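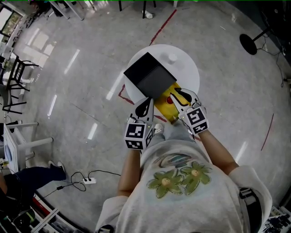

床養生材Briem(ブリーム)シリーズについて、Binonの窓口に多く寄せられるご質問をまとめました。Briemは、内装工事、設備の入れ替え、引っ越しなどの際に、仕上がった床を傷や汚れから守るための敷き材です。ご相談で多いのは、木目のフローリングのほか、写真のような艶のあるグレーの大理石柄の床です。艶のある面は擦り傷が光の加減で見えやすく、養生材の種類と固定方法の選び方にいくつか注意点があります。該当する項目をお読みのうえ、ご不明な点は問い合わせフォームからご連絡ください。

最終更新:2018/05/28

# 床養生材Briem よくあるご質問

## 製品の種類と選び方

### ボードタイプとロールタイプはどう違いますか

ボードタイプは中空構造の樹脂板で、厚みは2mmです。台車の通行や工具の落下が想定される場所に向いています。ロールタイプは不織布の裏面に樹脂フィルムを貼ったもので、塗料や水滴の飛散を受ける場所、歩行が中心の場所に使います。

搬入経路にはボードタイプ、作業室内にはロールタイプという使い分けをされるお客様が多くいらっしゃいます。重い機器を通す場合は、ロールタイプを敷いた上にボードタイプを重ねてください。逆の順序で重ねると、上のロールがよれてつまずきの原因になります。

### ボードタイプの幅を教えてください

実寸で997mmです。図面上の割り付けでは、この実寸で計算してください。端部の切断誤差があるため、長い廊下では一度仮並べをしてから固定することをおすすめします。

### 色は選べますか

ボードタイプは青と白、ロールタイプは灰色のみです。青は敷いてある範囲が遠くからでもわかりやすく、工事区画で使われます。白は営業中の店舗や集合住宅の共用廊下で選ばれています。色による強度の違いはありません。

白は靴跡が目立ちます。汚れたまま次の現場へ持ち込むと見た目の苦情につながりやすく、共用部で繰り返し使う場合は清掃の手間も見込んでおいてください。

### カーペットの上にも使えますか

使えますが、毛足の長いカーペットには向きません。ボードが沈み込んで継ぎ目に段差ができます。タイルカーペットや毛足の短いものであれば、ボードタイプをお使いください。カーペット面には養生テープがほとんど効きません。ボードどうしを継ぎ目で連結し、壁際まで敷き詰めて動かないようにします。

### 階段に使える製品はありますか

Briemシリーズには階段専用品はありません。ボードタイプを踏面の寸法に切って置く方法は、滑って転落するおそれがあるため行わないでください。ロールタイプを折り込んで使うことも同様です。階段には、段鼻に掛けて固定する形の専用養生材を別途ご用意ください。

### 屋外でも使えますか

屋内専用です。ボードタイプは日光に長く当たると反りが出て、やがて割れやすくなります。屋根のある玄関ポーチや搬入口で一時的にお使いになる場合も、風でめくれないよう四辺を固定し、その日の作業が終わったら取り込んでください。

## 床材ごとの注意

### 艶のある床に直接敷いても大丈夫ですか

敷く前の清掃が十分であれば問題ありません。艶のある床の傷は、多くの場合、養生材と床の間に残った砂や切り粉が原因です。ほうきで掃いただけでは細かい粒が残ります。掃除機をかけ、固く絞った布で拭き、乾いてから敷いてください。

工期が長い現場では、途中で一度はがして床面を確認することをおすすめします。出入口に近い列だけでもめくって見ておくと、粒の入り込みに早く気づけます。

### ワックスをかけたばかりの床に敷けますか

ワックスが完全に硬化するまでお待ちください。表面が乾いているように見えても内部が軟らかいことがあり、そのまま敷くと中空板の筋模様や不織布の繊維の跡が残ります。硬化までの時間はワックスの種類、室温、塗り重ねの回数によって変わります。お使いのワックスの説明書に記載された時間に従ってください。

冬場は硬化が遅くなります。12月の改装工事でワックス跡のご相談をいただくことがよくあります。暖房の入っていない部屋では、特に余裕をみた工程を組んでください。

### 天然石の床に使うときの注意はありますか

天然石と石目調の床材とでは注意点が違います。天然石は水分や油分を吸うものがあり、養生材の下に湿気がこもると色むらになることがあります。施工直後の石は目地や下地の水分が抜けきっていない場合があるため、石の施工会社に養生開始の時期を確認してください。

石目調のビニル床材や磁器質のタイルでは、吸水による色むらはまれです。ただし、外観だけで床材を判別するのは難しいため、仕上表や竣工図で材料名を調べてから製品を選んでください。

### 無垢のフローリングではどうですか

長期間の全面養生は避けてください。無垢材は湿度に応じて伸び縮みします。フィルム付きのロールタイプで全面を覆うと湿気が抜けず、反りや変色につながることがあります。無垢材にはボードタイプを通路の幅だけ敷き、作業が終わるごとに上げておく方法が適しています。

また、日の入る部屋で一部だけを長く覆うと、覆った部分と覆わなかった部分の色に差が出ます。この差は時間がたっても完全にはそろわないことがあります。

### 床暖房のある部屋で使えますか

床暖房の電源を切った状態でお使いください。通電したまま養生材で覆うと熱がこもり、床材の変色、養生材の変形、テープの糊残りの原因になります。工事中に床暖房の試運転を行う場合は、対象の部屋の養生材をすべて撤去してから行ってください。

## 敷き方と固定

### どのテープを使えばよいですか

床面に直接貼る場合は、弱粘着の養生テープIsivow(アイシボウ)をおすすめしています。ボードどうしの継ぎ目には、Isivowより粘着力の強い布テープを使ってもかまいません。その場合は、テープが床面にはみ出さないよう、ボードの上だけで留めてください。

どのテープでも、床に貼る前に目立たない場所で試し貼りを行ってください。ワックスの塗膜が弱っている床では、弱粘着のテープでも塗膜ごとはがれることがあります。

### テープは床に直接貼っても跡が残りませんか

残ることがあります。貼っておく期間が長いほど、また室温が高いほど、糊が床に移りやすくなります。窓際や機器の排熱が当たる場所は早めに貼り替えてください。

巾木に貼って固定する方法もありますが、塗装した木製の巾木や壁紙には貼らないでください。はがすときに塗膜や紙が持っていかれます。

### 継ぎ目の処理はどうすればよいですか

ボードどうしは重ねず、突き付けで並べます。重ねると段差ができ、つまずきや台車の引っ掛かりの原因になります。継ぎ目は全長にわたってテープを貼ってください。数か所だけ留めると、留めていない部分から粉じんが入ります。

ロールタイプは、通行方向に対して上になる側が手前にめくれない向きで重ね、重ねた端を通してテープで留めます。往復の通行がある場所では、台車に荷を積んで進む方向を基準にしてください。

### カッターで切ってもよいですか

カッターで切れます。床の上では切らないでください。ボードタイプは厚みがあるため切り込みが途中で止まったように感じますが、刃先が下に抜けて床に傷がつく事故が多くあります。作業台かカッターマットの上で切ってください。

現場に台を置けないときは、不要になったボードの端材を下に重ねて切る方法もあります。この場合も、仕上がった床の上は避け、屋外や未仕上げの場所で行ってください。刃は新しいものを使い、定規を当てて何度かに分けて引きます。

### 扉の下に通せますか

扉の下の隙間によります。ボードを敷く前に、扉を全開から全閉まで動かし、一番狭い位置で隙間を確認してください。隙間が足りない場合は、扉の動く範囲だけロールタイプにします。

防火戸や自動で閉まる扉の動きを、養生材で妨げないでください。避難経路に敷く場合は、建物の管理者の承諾を得てから施工してください。

### 滑りませんか

ボードタイプもロールタイプも、水や粉じんがのると滑りやすくなります。雨の日の搬入口では、養生範囲の手前に吸水マットを置き、靴底と台車の車輪の水を落としてから入るようにしてください。石こうボードの切り粉がたまった面も滑りやすくなるため、作業の区切りごとに清掃してください。

脚立を立てる場所では養生材を外すか、脚立が動かないことを確かめてから使ってください。浮きやたわみのある部分に脚立の脚をのせないでください。

## 耐荷重と搬入

### 台車やハンドリフトは通れますか

ボードタイプの上を通れます。ただし、車輪が小さく硬いものは荷重が一点に集まり、床に車輪の筋が付くことがあります。重量物の場合は、ボードタイプの上に合板を並べて荷重を分散させてください。合板のささくれや釘の出は事前に確認してください。

ロールタイプのみの上を台車が通ると、車輪の向きを変えたときにシートが巻き込まれることがあります。台車の経路には使わないでください。

### 何キログラムまで耐えられますか

床養生材の耐荷重は、一律の数値ではお答えしていません。車輪の径、接地面積、下の床材の硬さ、置いている時間によって結果が変わるためです。搬入する機器の質量と脚または車輪の形状をお知らせいただければ、過去のお問い合わせをもとに敷き方をご案内します。

建物の床自体の耐荷重については、当社では判断できません。建物の管理者または設計者にご確認ください。

### 家具や機器を置いたままにできますか

短い期間であれば置いておけます。脚が細いものは、脚の下に当て板を入れてください。機器の脚に付いているゴムは床材に色が移ることがありますが、養生材が間に入っていれば直接の移行は防げます。

## 再使用、清掃、廃棄

### 繰り返し使えますか

ボードタイプは、割れ、角の折れ、表面のえぐれがなければ繰り返し使えます。再使用の前に両面を確認してください。裏面に食い込んだ小石や金属片は、次の現場の床を傷つけます。取り除けないものは使わず処分してください。

ロールタイプは原則として使い切りです。裏返して使うと、フィルム面が滑るうえ、表側に付いた汚れが床に移ります。

### 汚れはどう落としますか

砂や粉じんをブラシで落とし、薄めた中性洗剤で拭いてください。シンナーなどの溶剤は樹脂を傷めるため使えません。ボードタイプは切り口から中空部に水が入ります。立てかけて水を切り、内部まで乾かしてから保管してください。

### 保管方法を教えてください

平らな場所に重ねて保管してください。長く立てかけておくと反りが出ます。反ったボードは端が浮き、テープで押さえても戻ろうとしてはがれます。直射日光と火気を避け、ロールタイプは端面がつぶれないよう横にして積みすぎないようにしてください。

### 廃棄するときの区分は何ですか

工事で使用したものは、事業活動に伴う廃棄物として処理してください。ご家庭で使用したものは、お住まいの自治体の区分に従ってください。ボードタイプは樹脂、ロールタイプは不織布とフィルムの複合品です。塗料や接着剤が付着したものは扱いが変わることがあります。処理会社または自治体にお尋ねください。

## ご注文と配送

### 価格を教えてください

ロールタイプは1本3266円(税別)です。ボードタイプは色と数量により単価が変わるため、見積もりでご案内しています。Isivowは単品でもお買い求めいただけますが、Briemと同時にご注文いただくと同梱でお送りできます。

### 最小注文数はありますか

ボードタイプは11枚を一梱包としており、梱包単位でのご注文をお願いしています。ばら売りは行っていません。ロールタイプは1本から承ります。

### サンプルはもらえますか

ボードタイプとロールタイプの小片をお送りしています。問い合わせフォームの用件欄で「サンプル希望」を選び、敷く予定の床材をご記入ください。小片は硬さや色の確認用です。滑りやすさやテープの付き具合は、小片では実際の敷き方と異なる結果になることがあります。

### 現場に直接届けてもらえますか

お届けできます。ボードタイプは長尺物の扱いとなり、車上渡しです。荷降ろしの人手をお客様側でご用意ください。現場名、受け取られる方の連絡先、車両の進入制限の有無をご注文時にお知らせください。不在の場合の置き配には対応していません。

12月は配送会社が混み合うため、時間帯の指定をお受けできないことがあります。年内の工事で使われる場合は早めにご注文ください。

### 返品はできますか

未開封で、到着後すみやかにご連絡をいただいたものは返品をお受けします。返送の送料はお客様のご負担です。開封後のもの、切断したもの、現場で一度敷いたものはお受けできません。配送中の破損や品違いは当社の負担で交換します。梱包の外観と破損部分がわかる写真を添えてご連絡ください。

### 製造元はどこですか

BriemシリーズとIsivowは、いずれもClisesau(クリセソー)が製造し、Binonが販売しています。製品についてのお問い合わせはBinonで承ります。技術資料が必要な場合も当社から製造元に取り寄せますので、必要な書類の名称と提出先をお知らせください。

### 床に傷や跡がついてしまった場合はどうすればよいですか

先に養生材の使用を止め、傷のある範囲と周囲の状態を写真に残してください。テープの糊残りであれば、床材の製造元が認めている方法で除去できることがあります。自己判断で溶剤や研磨剤を使うと、艶の違いが広がって補修が難しくなります。

お問い合わせの際は、床材の品名、敷いていた期間、使用したテープの種類をお知らせください。床材の補修工事は当社では行っていませんので、施工会社にご相談ください。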